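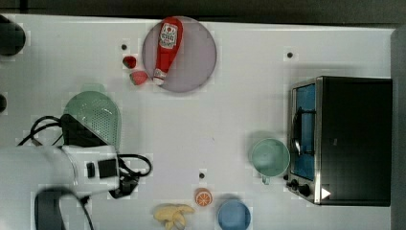
Speaker notes: Grouping and clearing a mixed kitchen table
Ritu Bhatt, 30-minute slot, questions included

Opening (3 minutes)

Introduce self. Thank Vandana Pal for the session and Brijesh Negi for reading the draft. State the scope: small kitchen items and play food on one flat surface, no drawers, no shelving. Storage is covered in Omprakash Vashisht's talk after the break. Refer storage questions there.

Definitions. Say these slowly.

Carrier: any item that can hold another item and be moved with it. Plates, bowls, pots, colanders.
Load: an item that goes on or in a carrier.
Fixed item: large, stays where it is during clearing. Work around it.
Stray: a load lying on the bare surface.

A bottle is a load for our purposes, even though it is a container in the ordinary sense. Someone always raises this. Answer: the bottle is closed and nothing is going to be put in it.

Part 1: Bad pairings (7 minutes)

A bad pairing is a load on a carrier that does not suit it. Main case is the red ketchup bottle lying on its side on the lavender plate. The bottle can roll, and the plate rim is low. If the plate is lifted first, the bottle goes with it or goes over the side.

Rule as printed in the Govdale handout: remove the tall or round load before moving the carrier. Stand the bottle up on the bare surface, label outward, then deal with the plate.

Second case, the two small red pieces beside the plate. They are strays, close enough to the plate that people read them as belonging to it. Ask the room where they should go. Expect a split between the plate and the nearest bowl. Both are acceptable once the bottle is off. Do not spend more than a minute on it.

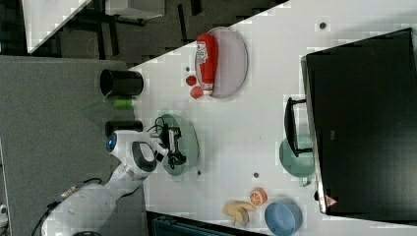 Part 2: Choosing carriers (8 minutes)

Select the carrier by depth first, then by distance. Color matching is popular in classrooms and does no harm, but it gives poor results with mixed sets. A yellow banana has no yellow bowl to go to, and the person clearing stops to think.

Worked example:

Orange slice and banana - blue bowl. They lie near each other and the bowl is on the same side of the table. Shortest transfer, so do it first.
Teal pot - turn the handle inward before loading. A long handle takes up more surface than the pot itself. Treat the handle as part of the footprint.
Pale green dish - flat loads only. Do not stack it under the lavender one until both are clear.
Large black unit on the right - fixed item. The pot is next to it, so check clearance before lifting.

Mention the Pathak method briefly: clear from the far edge toward the operator. It works well on a deep table. On a shallow one the near items are in the way for the whole job. Shakuntala Bajpai ran both orders at Dusance in May and preferred near-to-far for anything under arm's length. Her notes are with the session papers. I have no figures of my own to add.

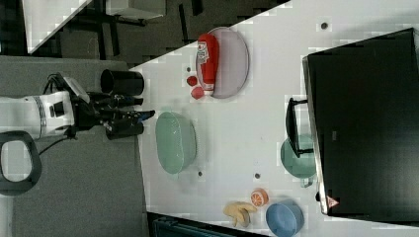 Part 3: Surface and edges (5 minutes)

White surface, pale items: contrast is low, and pale plates get missed on a final check. Check from a low angle, along the surface, as well as from above.

Holes in the top. Small dark holes should be left uncovered where possible. A bowl set half over a hole sits level, so this is a matter of cleaning and not of balance. Crumbs and small parts collect there.

Edges. Keep a clear margin of one hand's width. The blue bowl is the usual offender, as it tends to be parked at the near edge to make loading easier. Move it in before loading, not after.

Exercise (4 minutes)

Hand out the Brumalon cards, one set per pair. 60 sets in the box, so no need to ration. Each pair writes a clearing order, 13 moves maximum. One move is one lift and one set-down. Turning a handle counts as a move. Standing a bottle up counts as a move.

Take two answers from the floor. If nobody has moved the bottle first, go back to Part 1.

Questions (3 minutes)

Likely: what about wet items? Out of scope - refer to the handout, back page.
Likely: does the order matter with one person? Yes, the same order applies. With two people, split by carrier and not by half of the table.

Collect the cards at the door.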